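9月3日 染色间记录

接着上次的茜草。Oda那批棉布昨晚泡上了,明矾按布重算,600克布,水还是老井水。pH没测,试纸用完,记得补。

第一缸
升温太快,一不留神过了70度,颜色马上发褐。赶紧撤火,加凉水,救回来一点,但整体偏砖色。跟2月那缸一个毛病,那次也是贪快。以后到60出头就关小火,人别走开。

第二缸
换Vakeck的茜草粉,磨得细,不装袋直接下会粘布上,冲半天冲不掉。用旧纱布包两层,好多了。粉500克,几乎全用完,订货单上要写。慢慢升,中间翻布勤一点,边角没再出现白印。颜色比第一缸正,偏橙红,自己挺满意。

编号1613的小样剪了一条夹在本子后面,晒半个月再看。另一半放抽屉避光,对比用。

Wirkbridge那边问能不能做到珊瑚红,回了说植物染做不到那么亮,最多接近,而且每缸都有差。他们要是坚持同色,建议直接用化学染料,别折腾。样布先寄第二缸的,第一缸的不寄。

固色
醋酸铝那瓶结块了,还能用不能用不确定,先放一边。豆浆打底的布颜色吃得深,但手感发硬,洗过一遍在看。

洗涤
染好的头几次单独洗,冷水,中性皂,不要泡过夜。其他红色衣物也别跟样布一起下水,先各放各的筐,上次串色就是混着洗的,两块白样全废。

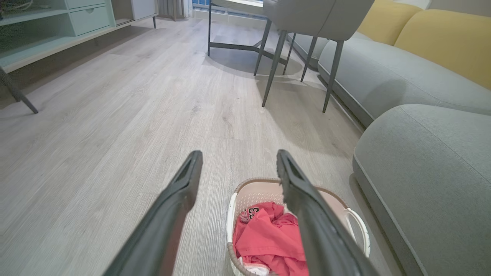

待办
- 补pH试纸、纱布
- Fan的锅还回去,锅底那圈铁锈先刷掉,铁会让红色发暗
- 第一缸的布试试套一层石榴皮,反正已经偏褐了
- 温度计探头不准,跟玻璃的那支对一下
- 废液还没倒,盖着,明天再过一块薄布看看还剩多少色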